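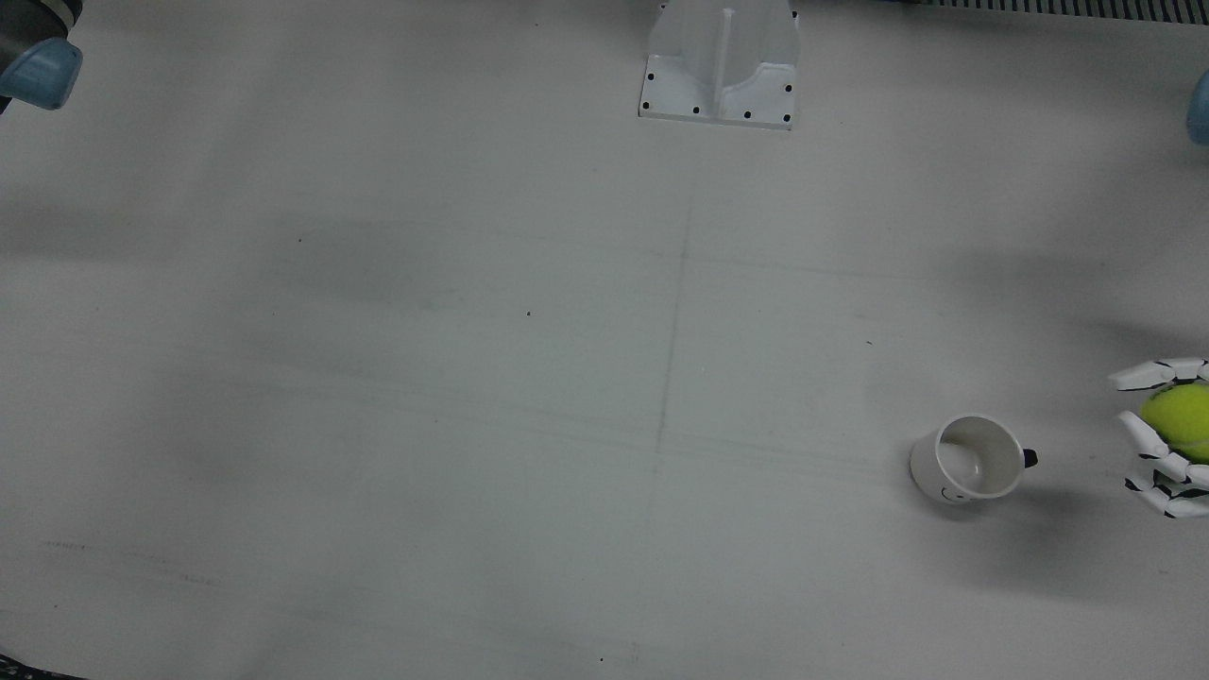 Pressureless balls: is the "lasts forever" thing real or just marketing?
Forum: Balls, Strings and Accessories
Page 1 of 1

flatserve_dan
Posts: 1,530

Our club shop has started pushing the Estus pressureless balls, with a sign by the register saying one bucket will outlast a year of regular cans. The guy there told me a bucket of 40 would see me through to next January with three sessions a week. I asked him what "outlast" meant and he said they never go dead. Well, a rock never goes dead either.

Has anybody here used them for a full season? I mean on a hard court, with real hitting, and not just feeding a beginner from the service line. I'm not paying for a bucket on the strength of a sign.

moonball_mama

I've had a bucket of those since last spring. They do still bounce, I'll give them that. Whether you want to hit them is another question. They felt heavy out of the box, and my elbow let me know by the second week. For serve practice they're fine.

Kordestani_Courts

We run them in our ball machines and have no complaints. The core is thicker rubber and there's no gas in it to leak out, so the bounce holds. The felt wears down and they get a little livelier as they lose weight. For a machine it's the only thing that makes sense. Regular balls go soft in there within a couple of weeks and then every shot lands short.

flatserve_dan

Kordestani_Courts wrote:
they get a little livelier as they lose weight

So the bounce doesn't "hold", it changes. That's kind of my whole problem with the sign.

Kordestani_Courts

It changes slowly and in a direction you can live with. A pressurized ball changes fast in a direction you can't. I don't sell these, by the way, I just have to buy a lot of them.

oldgut

Here we go again. We had this same argument when the Clumby ones came out, and half the people defending them quit using them by the end of summer. Bald balls skid. They fly. You get used to timing a ball that doesn't exist in any match you will ever play, and then Friday night league comes along and you're late on everything.

I'd like to see one person who can tell me they practiced with pressureless for six months and their match play didn't suffer. I won't hold my breath.

sliceandpray

I'll be that person, I guess. Pressureless for drills, a fresh can for matches. My rating went up. Could be I just practiced more because I wasn't worrying about wearing out a $5 can.

oldgut

"Could be I just practiced more." Thank you, yes. That's what happened.

sliceandpray

OK but isn't that a point in favor of the balls?

moonball_mama

He's got you there, gut.

oldgut

He has not. You can practice more with dead regular balls too. They're free. I have a garage full of them.

tiebreak_tilly

Has anybody tried the pressurizer tubes? You put the used balls in, pump it up with a bike pump and leave them. I have the Milasov one and I think it works but my doubles partner says I'm imagining it.

flatserve_dan

How would you know, though? Did you drop them side by side with ones that stayed out?

tiebreak_tilly

No, I just squeezed them. They felt firmer.

flatserve_dan

Right. I'm not picking on you, but squeezing is how everybody tests these things and it's close to useless. Your hand changes its mind depending on whether you just spent money.

If you want to know, use the drop test. Let go from 100 inches onto concrete and a good ball should come back up between 53 and 58. Tape measure on the wall, phone on a chair filming it. Takes five minutes.

tiebreak_tilly

Fine, I did it. Same can, opened the same day, two balls in the tube for a week and one left in my bag. The bag one came up to 49. The tube ones both came up to 54. So there.

oldgut

One can.

tiebreak_tilly

One more can than you tested!

Kordestani_Courts

Those numbers look believable to me. A tube will slow the loss, and it can bring back a ball that's a bit soft if you give it enough days. It won't do a thing for the felt. If the fuzz is gone you've got a firm bald ball. Also check the seal on the lid, ours leaked overnight and we didn't notice for a month.

flatserve_dan

OK, that's better evidence than I expected to get. I still don't like "lasts forever" and I'd bet the shop couldn't tell me where it comes from. The box says "up to 2,000 hits" in small print, which is a long way from forever, and it doesn't say who was hitting.

moonball_mama

2,000 hits spread over a bucket is plenty. Is that per ball?

flatserve_dan

Doesn't say. Of course it doesn't.

sliceandpray

Buy four loose ones before you buy the bucket. Our shop sells singles if you ask. Hit with them for a few weeks and see what your arm thinks.

flatserve_dan

Didn't know they did singles. I'll ask. If they're still any good by the time the courts get cold I'll come back and eat my words.

oldgut

Cold is when they're at their worst, just so you know. Like hitting fruit.

Kordestani_Courts

Regular ones are no fun in the cold either.

oldgut

Softer fruit.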